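Okico opens its simulation floor to the public in Plavside

Visitors follow household robot tasks from first setup to final review at company's open day

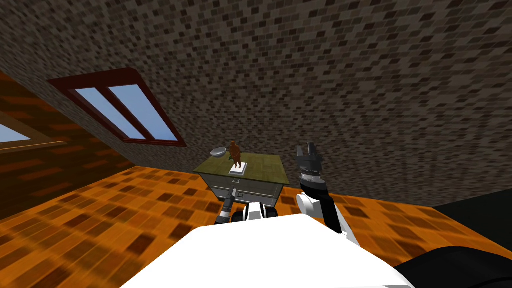

One visitor to the morning session remarked that it had never occurred to them that a robot might spend months practicing in rooms that do not exist, and asked whether the lessons learned there would hold up in an ordinary home. The question came up again through the day and set the tone for much of the discussion.

PLAVSIDE — Okico welcomed more than 200 residents, students and local employers to its Plavside site on Sunday, June 8, 2025, for a public open day devoted to Trestik, the company's simulation program for two-armed household robots. The event was held in two sessions, morning and afternoon, and admission was free.

It was the first time the simulation floor has been open to people from outside the company and its partners. Visitors were able to watch Trestik operators at work, follow tasks from the robot's own point of view, and put questions to the engineering and safety teams.

A working day, in public

Okico chose to run the open day on its regular equipment, with its regular task list. No special program was prepared for the occasion. Operators worked through the same tabletop assignments they would have handled on any other shift, and large displays along the walls repeated what each operator saw at the desk.

One of the rooms in use was a furnished attic with a sloped ceiling and a skylight. In this room the robot faces a small square table that has a drawer in its front, with a standing figurine and a shallow bowl among the items on top. Operators were asked to plan how each arm should approach the tabletop, and in what order, before any object was touched.

The figurine prompted a good deal of discussion. A tall, narrow object on a small base is easy for a person to pick up and difficult for a machine to pick up well, as a grip taken too high or too quickly can tip it. The bowl presents a different problem, with a rim that must be approached at a suitable angle. Placing both on the same table obliges the operator to think about how one arm's path affects the other.

Nine stations were open to visitors. They covered room design, object modeling, arm control, grasp planning, camera views, task scoring, data review, safety procedures and physical testing. Guests were free to move between them in any order, and most stayed well beyond the suggested time at the arm control desks, where a member of the team explained each movement as it was made.

At the room design station, staff showed how walls, floors and window frames can be given new surfaces between attempts. Some of the results look unusual to the human eye. Tiled ceilings and strongly patterned floors appear often in the Trestik library, and several younger visitors asked to see the strangest rooms available. The design team was pleased to oblige. The purpose of this variety is practical: a robot that has met many kinds of surface in practice is less likely to be confused by an unfamiliar carpet or a brightly painted wall.

Karimi joins as learning partner

The open day was organized together with Karimi, the Plavside technical training center, which has worked with Okico since March on a short course in robot operation. Trainees from the center served as guides during the afternoon session and took visitors through the data review station, where recorded attempts are examined and either kept or set aside.

Karimi trainees currently complete their practical hours on the same Trestik desks used by Okico staff. They learn to prepare a room, run a task, note the point at which an attempt went wrong, and write a short report that another operator can use. Both organizations regard the written report as the most important part of the exercise, and sample reports were available for visitors to read.

In a joint statement, Okico and Karimi said that the program was intended to give local people a realistic view of the work. "Much of what we do is patient and repetitive, and we would like applicants to see that before they apply," the statement said. "An attempt that ends with the object on the floor is still a useful attempt if it has been recorded properly."

From simulation to the test room

The final station took visitors to the physical test room, where tasks that have passed review in Trestik are tried on a real robot. Only a small share of the assignments practiced in simulation reach this stage. Those that do are run at reduced speed, with a trained operator present and the stop control within reach.

Staff were candid about the gap between the two settings. Simulated objects behave in a regular way, while real ones may be sticky, chipped or heavier than they look. Soft items remain a particular challenge, and cloth folding was not included in the day's program for that reason. Okico expects to extend the Trestik library to a wider range of kitchen and storage items over the coming year — beginning with lidded containers and drawers that do not slide smoothly.

Questions from the public also touched on privacy, employment and cost. Okico confirmed that the rooms used in Trestik are built by its own designers and are not copied from private homes. On employment, the company stated that it continues to hire operators and reviewers at the Plavside site. No household product is on sale at present, and the company did not announce a price or a release date.

Several visitors with experience in home care offered comments on the choice of tasks. They suggested that clearing a bedside table and finding a dropped item would be of more daily value than setting a dinner table. These suggestions were recorded and will be considered when the next task list is drawn up. A written reply will be sent to each visitor who left contact details at the information desk.

Access and future visits

Both sessions were fully accessible to wheelchair users, and the arm control desks were adjusted so that seated visitors could follow the displays without obstruction. A quiet period was held at the start of the afternoon session, with sound from the test room turned off.

Okico intends to hold a further open day in Plavside, and the date will be announced on the company's website. Schools and community groups wishing to arrange a separate visit may apply in writing through the Karimi reception office. Group visits take place on weekdays and include a guided tour of the simulation floor, a demonstration of one tabletop task, and time for questions. Visitors under the age of sixteen must be accompanied by an adult. Photography is permitted on the simulation floor but not in the physical test room.

Applications for the next operator course are being accepted by Karimi. No previous experience with robots is required. Applicants should be comfortable using a computer and should expect to take a short practical exercise at one of the Trestik desks as part of the selection process.

About Okico

Okico develops control and training software for two-armed robots intended for use in homes and small workplaces. Its simulation floor and test room are located in Plavside.

About Trestik

Trestik is Okico's simulation program. It provides furnished rooms, household objects and task scoring for operators and trainees, together with tools for the review of recorded attempts.

About Karimi

Karimi is a technical training center in Plavside offering short courses in machine operation, electronics and workplace safety.

Media inquiries should be directed to the Okico press office, Plavside. Interviews with members of the Trestik team can be arranged on request.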